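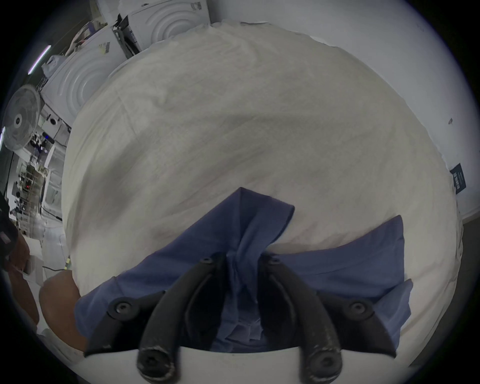
# About Jurncombe Laundry

Jurncombe is a wash, dry and fold laundry in Pirnport. We look after everyday clothes and household linen for homes, guest houses and two small hotels – shirts, sheets, towels, work trousers and the like. We don't do dry cleaning, leather or curtains over 176 cm long.

We started with a single washing machine and a folding table. These days we have 62 regular customers and handle roughly 500 bags a month in summer, fewer in winter.

## How we work

Each bag is weighed and given a number when it comes in. Clothes are sorted by colour and by care label, and pockets are checked. Shirts are folded by hand with the buttons done up, unless you ask for hangers. Sheets are folded in quarters and tied in sets.

Bags handed in before 10 am are normally ready the next afternoon. Duvets take two days.

## Where to find us

The counter is at 458 Hunt Road, next to the Stadent building. Parking is at the back – please leave the gate clear for the van. We close for one week in June.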